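Trundberg Packaged Goods, Close Views
README, version 3

Contents

1. Summary
2. What is in the set
3. File layout
4. Labels
5. Blur
6. Known problems
7. Use and citation

1. Summary

Close views of printed retail packages, collected for work on recognizing goods by color and layout when the lettering cannot be read. The set holds 3000 stills. Of these, 1000 are kept back for testing and the rest are for training. Versions 1 and 2 used a different label list and should not be mixed with this one.

2. What is in the set

Packages are cartons, bags and wrapped blocks of the sort kept in a pantry or utility cupboard. Shelf stock came from two storerooms, listed in the site column as Killton and Fliltolis. Killton has mostly dry food. Fliltolis has mostly cleaning products and paper goods. Loose produce, glass jars and unprinted containers were left out.

Packages appear at any angle, including upside down. A package does not have to be fully visible to be included.

3. File layout

stills/train
stills/test
labels.csv
sites.csv
palette.txt
CHANGES

File names are serial and carry no meaning. Rows in labels.csv are sorted by file name. palette.txt lists the permitted color words, one per line, lower case.

4. Labels

Each row in labels.csv has these columns:

file: name of the still
site: killton or fliltolis
form: carton, bag, block, or unsure
main_color: the color covering the largest printed area
other_colors: remaining colors, separated by semicolons
text: full, partial, or none
blur: 0 to 3
tilt: upright, tilted, or inverted

Color words describe what shows in the still. They were not checked against the product. Shades are folded into the base word, so royal blue and navy are both "blue". Black is listed only when it forms a border, stripe or panel of its own.

Use "unsure" for form when the outline does not settle it. Product names are not recorded, even where text is "full".

5. Blur

0: edges sharp, small print readable
1: small print lost, large lettering readable
2: large lettering doubtful, color areas still separate
3: no lettering readable, colors smeared into streaks

Stills at level 3 were kept on purpose. Main color remains usable in most of them. Values in other_colors are less dependable where a pale area runs into a bright one.
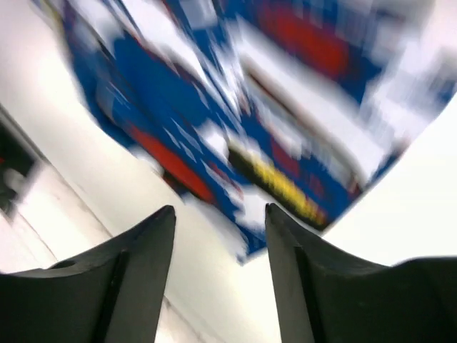

Blur 3, text none, form unsure. Main color blue; other colors white, red, yellow, black.

6. Known problems

Blue and red packages are overrepresented in the Killton rows. Green is scarce at both sites.

A narrow stripe on a blurred package may be labeled as a color or missed. The Mac Mathúna pass, merged in July, corrected this for the test rows only.

Tilt is unreliable at blur 3 and should be ignored there.

7. Use and citation

Free for teaching and research. Redistribute with this file and CHANGES included. Cite as "Trundberg Packaged Goods, Close Views, version 3".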